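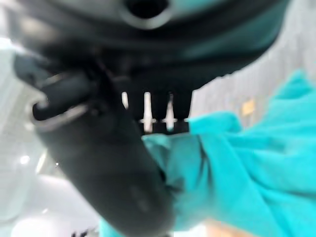

Chapter 6
Handling and Folding Cloth

Cloth is among the most familiar materials in any household, and among the least predictable. A plate keeps its shape when it is lifted. A towel does not. It sags from the point at which it is held, gathers where it meets the table, and settles a little differently each time it is put down. This chapter is concerned with the folding and storing of flat household textiles: tea towels, bath towels, napkins and sheets.

Students should already have read the section on fibres and weaves in Chapter 5. The terms warp, weft, selvedge and hem are used here without further explanation.

The first part of the chapter deals with finding an edge. In a crumpled cloth the hem is often hidden, and the usual practice is to lift the cloth by any convenient point, let it hang, and follow the lowest part to a corner. Plain cloth in a single bright colour, such as turquoise, is suitable for early practice, as its folds and shadows are easily read. Patterned cloth should be left until the exercises on page 68.

The second part sets out three common folds: the half fold, the third fold and the roll. The method given for the third fold follows the one taught at the Vumelholm School of Domestic Studies, where Tuulikki Ojala prepared the first version of these notes. Linen cupboards vary in depth, and a fold that suits one shelf may be too wide for another. Students are advised to measure the shelf before choosing a fold.

The final part considers storage, including the rotation of stock and the care of creases in linen that is seldom used.

By the end of the chapter, students should be able to:

find two adjacent corners of a crumpled cloth
fold a towel in thirds with the hems turned inwards
choose a fold to suit a given shelf

6.1 Finding the edge

Place the cloth on a clean, flat table that is larger than the cloth when fully opened.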